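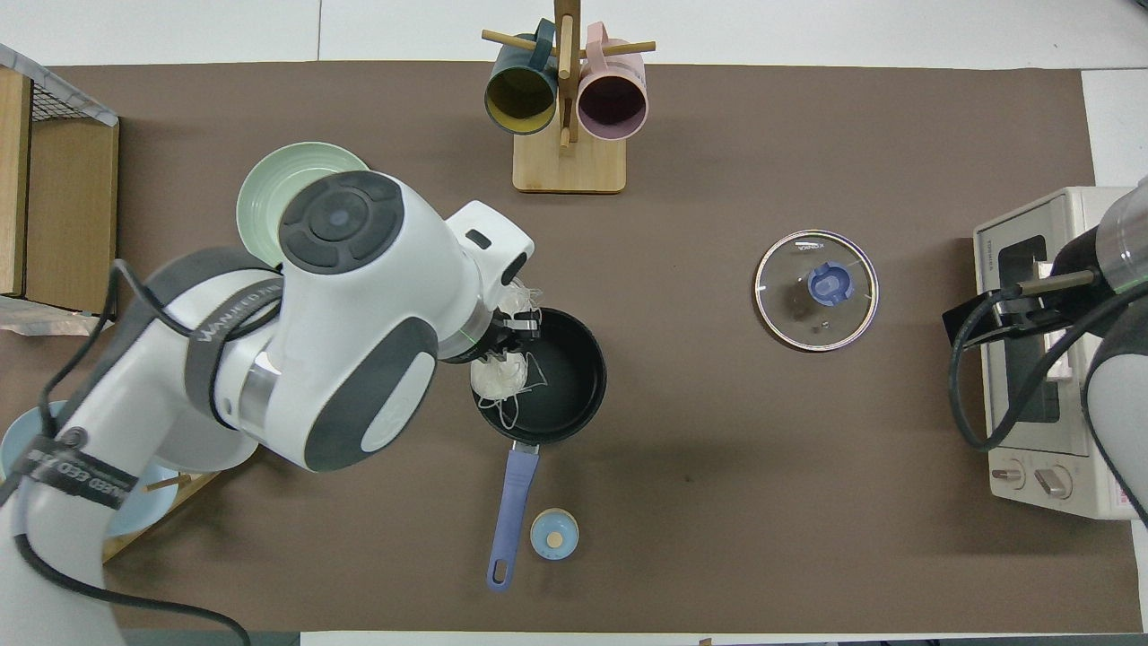 Kitchen bench, both arms in use: the left one holds a plastic bag over the frying pan, the right one reaches toward the toaster oven.

Zillovari Kitchen Bench: budget and planning README

Maintained by Dorota Sikora
Last updated December 21, 2019

What this is

This folder holds the shopping list, the budget sheet and the planning notes for the Zillovari two-arm kitchen bench at our Bostmont lab. We get a lot of mail from people who want to build something similar, and nearly all of it is about money, so here are the notes we wish we'd had in July! Copy them, change them, and tell us what you'd do differently.

Files

budget.csv – one row per purchase, with vendor, unit price, shipping and the date it arrived
props.csv – every kitchen item, with size, weight and a column for replacements
spares.csv – the parts we keep on the shelf
layout.txt – table measurements and arm mounting positions
wishlist.txt – things we'd love to add, in no order at all

budget.csv has 112 rows. All prices are in US dollars before tax. An empty price cell means the item was donated or came from somebody's kitchen cupboard.

Planning the arms

Get quotes for both arms at the same time. We ordered the first one alone, and the second came with a separate shipping charge and a new mounting plate that didn't match. Ask every vendor whether the gripper, the controller and the cables are in the price. Adov sent us the clearest quote by far, with each cable on its own line, and we now use that layout for every request we send out.

Leave room in the plan for straps and cable ties. It's a tiny line in the budget, but a cable hanging in loops off a moving arm needs slack in some places and none in others, and we changed ours over and over before we were happy.

Planning the props

This is the fun part, and it's cheap! We set aside $300 for kitchenware and still had $89 left when the first round was done. A nonstick frying pan, a glass pot lid, a mug tree with mugs, a wire basket and a toaster oven give you a huge range of tasks to try. Mix your materials. Clear glass, thin plastic bags and shiny surfaces are all hard in their own way, and a plain brown mat under everything makes a nice steady background.

Buy lids with knobs a gripper can close on. Buy duplicates of anything that can chip. Plastic bags cost next to nothing, so put a whole box on the list.

Known gaps

The table itself is not in budget.csv. It came from the old Medina workshop and we never found the invoice.
Staff time is left out.
The toaster oven row has the price but no power rating yet – check the label on your own unit before you plan the outlets.
A few early rows mix up order date and arrival date.

Changes

Added spares.csv and split the cable costs out of the arm rows.
Fixed the currency on the gripper rows.
Moved the second toaster oven to wishlist.txt.

Corrections and questions go to Dorota. If you send a price update, please include the vendor name and the row number.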